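The Bargain at the End of the Aisle

My brother-in-law Armindo Garcia has a closet in Oltwood that holds, by his own proud estimate, enough crackers to last into spring. He bought them in October, in the 60-pack, from the warehouse store out past the interchange. He'll tell you he saved money. I have my doubts, and I've had them for years.

The case for buying in bulk is always made per ounce. The shelf tag at Bettencourt puts the per-ounce price in large type and the total in small type, and most of us do what the tag wants. What the tag leaves out is the part you throw away. I kept my receipts for six months, along with a list of everything that went stale or sour before we got to it. The waste came to $165. The membership fee was on top of that, and so was the gas.

I can hear the objection, since Henrique Henriques, my neighbor, makes it every time I bring this up. A family of five eats faster than my household of two. Fine. But Henrique also admits that his kids go through a big box of chips in the same three days they used to spend on a small one. If the food disappears faster because there is more of it, where did the savings go? He says they were happier. Maybe so, but happiness wasn't on the tag.

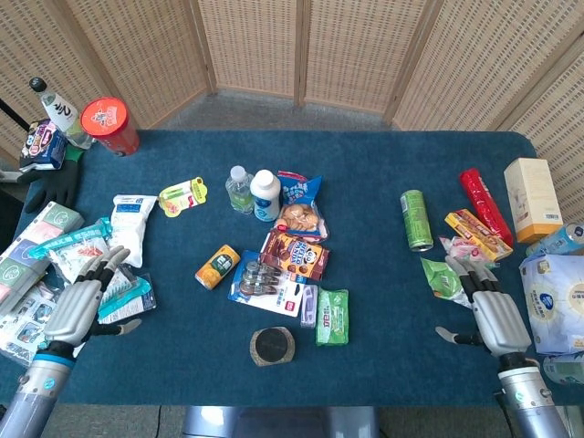
Snacks, drinks and household items crowd a single tabletop.

Then there is the matter of space. People in the suburbs talk about storage as if it were free. The Hamon apartments across from the library rent out basement lockers, and a woman I know there pays every month to keep paper towels in one. She is renting a room for paper towels. She told me they were on sale.

I'm not against stocking up. When the power was out for two nights last winter I was glad of the canned soup, and I keep rice and beans on hand like anybody with sense. My quarrel is with the idea that a bigger package is a form of thrift. Our grandparents were thrifty, and they shopped with a list and a small purse.

The newer version of all this is the Wokik app, which tells you when you are "running low" on things you may never have wanted a second time. I tried it for a while. It thought I was low on mustard. I had over half a jar, and I still do.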